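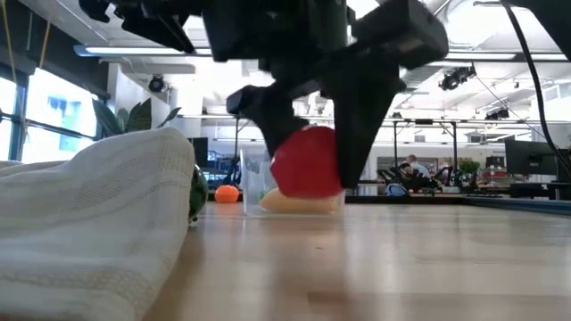 Fruit into the tub, end of year notes

Sat 31 December
Entered by Kathleen Corrigan

Question for this block of work is the one Fiona MacKinnon put on the whiteboard in June: would you let it tidy a kitchen bench while you were out of the room? Fruit into a clear tub is the smallest piece of that we could agree on. It is a chore a four-year-old can do, and it has taken up most of our second half.

Totals from the log, so they are in one place:

Attempts logged: 2,932
Fruit ended up in the tub, no help: 1,865
Same, and with nothing else on the table shifted: 1,714

The third line is the one I care about. A person putting away an orange doesn't knock the lemon on the way past, or if they do they catch it. The arms don't know they have knocked anything until the next look at the table, and by then it may be on the floor. Erick Were thinks the third line is too strict for a household task and we should report the second. We will report both.

What goes well

Banana, most of the time. It lies still and there is a long body to close on. The red ones are fine if the fingers come down either side of the widest part. If they come down high the fruit squeezes out downward and we start again.

Lemon is good when it has bare table on every side. Put it close to something else and the wrist tends to come in at a silly angle.

What doesn't

Round and shiny. The dark green ball is the worst of the lot, and it is worse again beside the cloth. Either it rolls under a fold or a finger picks up fabric along with it. Kadir Avcı tried lowering the closing speed, which helped with the rolling and did nothing for the fabric.

Clear tub. We picked it because everybody's kitchen has one. The Urik vision build finds the rim on a dull day and loses it when the sun is on the tabletop. Two releases were made over the wall of the tub instead of inside it. An opaque tub would fix this by Monday, but then we are testing a different chore. Leaving it clear.

Reach. With two arms on one table, each has its own side and the middle is shared. When both want the middle, the Nerna planner holds one back, and it is slow to let go. Lizelle Kekana timed a few of these by hand and wrote "make tea" in the margin.

Layout for the mixed runs

Tub near the centre with the long side running front to back. Banana and lemon on the right, orange up by the plant, green ball down near the cloth, a red one below the tub. Cloth stays bunched. I know it would be easier flat. Benches at home are not flat and clear, and the plant stays for the same reason.

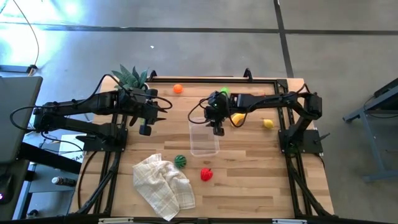
Start each run with the tub empty and the cloth pulled up a bit differently from last time. Don't smooth it out of habit, I have caught myself at it. Wipe the tabletop before the first run of the day, the gloss shows every fingerprint and I would like to rule that out before blaming the light.

Fiona asked again whether any of this carries over to the Farquharson packing bench. Partly. Picking up from a hard surface and letting go over a container is the same motion. Their parts don't roll and they don't have fabric lying about, so I would expect the third line to look better there. They also want 2,000 picks between stoppages, and we are a long way short of that on anything.

So, can it do the chore? It can do it with one of us nearby. I would leave it alone with bananas. I wouldn't leave it with the green ball and go to lunch.

To do

- Kadir: cloth detection before closing, even a crude version
- Lizelle: rerun the sunny-window set at two blind positions, log which
- Erick: ask Brencombe about softer fingertip pads, price for a small lot
- Me: split the lemon results by how close the next item was
- Planner hold in the shared middle, no owner yet

Last updated Sunday, KC: corrected Erick's item, it's pads he is asking for, not whole fingers.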